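13 Apr 2022
By Bimla Srivastava

The Cluvley table in pale wood grain

We have had a soft spot for the Cluvley ever since Pankaj Rana first brought the drawings in, one wet morning in February, and spread them out over everybody's tea. He wanted a plain, friendly sort of table, pale enough to brighten a dull room and without any sharp corners to catch your hip on when you're squeezing past with a tray. I think he managed it rather nicely, and I say that as someone who has bruised herself on most of the furniture we sell!

It's a rectangle with rounded corners and a light wood-grain top, and along the side runs a thin dark edge band, which I was unsure of at first and have since grown very fond of (it gives the whole thing a bit of an outline, like a good pair of spectacles). The grain is the part people tend to remark on. It runs in long streaks, mostly the length of the table, and it looks quite different depending on where you sit and how the light falls, sometimes a creamy blond and sometimes nearer to a pinkish beige.

The grain up close, and the table on a dark grey carpet:
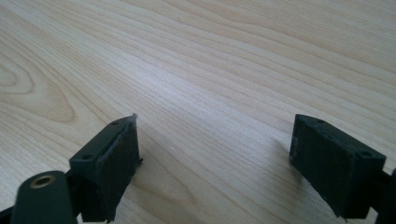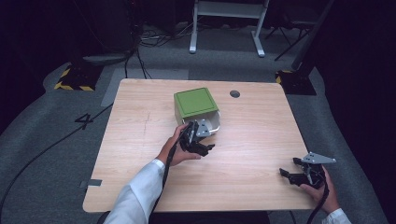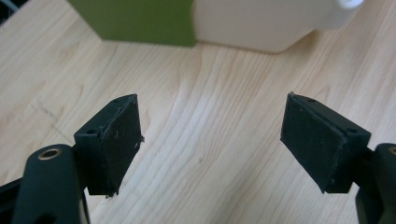
Can I use the table without a cloth or mats?
For everyday things like paperwork, sewing or a board game, a bare top is perfectly fine. We do ask you to put a mat under hot dishes and teapots, and to wipe up spills as soon as you spot them. A soft damp cloth and a drop of washing-up liquid will see to most marks, but please keep scouring pads well away from it.

The Cluvley is made to order and comes with its legs packed separately, along with the key you need to fit them. Two people will find the job much easier than one, particularly when it comes to turning the table the right way up. Delivery is 39 pounds to any mainland address, and if you'd like to talk over sizes, or simply ask whether it will go with your curtains, do ring and ask for Pushpa Shakya, who is in the showroom most mornings and loves a chat.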